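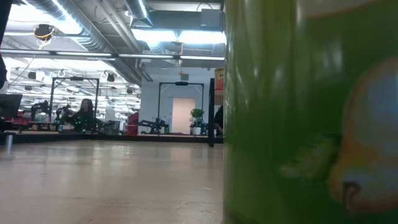
Moving a small nonprofit office into shared space: who is responsible for the floor?

Posted by Rindska Office Manager, 19 May 2021

Our organization is preparing to leave a leased suite and take a membership in a large shared workspace in Stevthorpe. We would occupy an open area with no interior walls, together with one lockable storage room. The proposed agreement runs for 14 months and requires a deposit equal to two months of fees.

Most of the terms are familiar to us. The clause on floor care is not. It states that the member "shall maintain the floor finish within the assigned area and return the same in the condition received, ordinary wear excepted." In our present suite the landlord handles all floor work, and our duties end with vacuuming. The new space has a light-colored floor throughout, and the operator could not tell us when it was last refinished or what product was used.

I would appreciate guidance on the following points. Is it customary for a member of a shared space to carry this duty? What does "ordinary wear" normally cover where desks and rolling chairs are in daily use? Should we ask for a written record of the floor's condition before we move in, and if so, who should prepare it? Our board will review the agreement at its next meeting, and I would like to present a clear recommendation.

Posted by Ridura Tenant Desk

The clause you quote is more common in traditional leases than in membership agreements, but it does appear in both. It often survives from an older lease form that the operator adapted. For that reason it is reasonable to ask for a change before signing, and many operators will agree to one.

We would suggest that you request wording along these lines: the member is responsible for routine cleaning and for damage caused by its staff or guests, and the operator is responsible for periodic refinishing and for repairs to the floor itself. This separates two duties that the present sentence runs together. "Maintain the floor finish" could be read to include stripping and recoating, and that work is a considerable expense for a small group.

As to ordinary wear, there is no single definition, and local practice differs. Light scuffing along walkways and a gradual dulling of the surface are generally accepted. Deep scratches, dents from dropped equipment, stains left by plant pots and marks from unprotected chair casters are generally not. Chair mats with a smooth underside are advisable. Please confirm with the operator that the mat material is suitable, as certain rubber backings can discolor a light floor over time.

A written condition record should be prepared in all cases. Either party may draft it — what matters is that both sign it and that each keeps a copy. It should be organized by location, should note every existing mark longer than an inch, and should be supported by dated photographs taken in daylight. If furniture is already in place on the day of the inspection, ask that it be moved. We have seen disputes concerning marks that were under a cabinet at the start of the term and were later charged to the departing member.

You should also ask for the name of the floor product in writing. Cleaning with the wrong solution is a frequent cause of deposit deductions, and a member who was never told what to use is in a better position if the request is on file.

Posted by Rathnayake Street Resident

We paid for it ourselves at our last place. They charged us $182 for one scratch and I still do not know which scratch. Take pictures of everything.

Posted by Stevthorpe Facilities Reader

I agree with the detailed reply above and would add two matters.

First, check the insurance section of the agreement. Some operators require members to name them on a general liability policy, and the policy may or may not respond to floor damage within the area you occupy. Your broker can confirm this by telephone. Our own deductible was higher than any floor repair we were likely to face, so the coverage had little practical value for that purpose.

Second, ask how the fee would change if the operator kept the duty entirely. In our case the difference was $70 a month, and we accepted it. Our former building scheduled all floor work in November, when the offices were quiet, and we had forgotten how much trouble that arrangement spared us. If your operator does the same, obtain the dates in advance, as desks and files may need to be cleared for at least one full night.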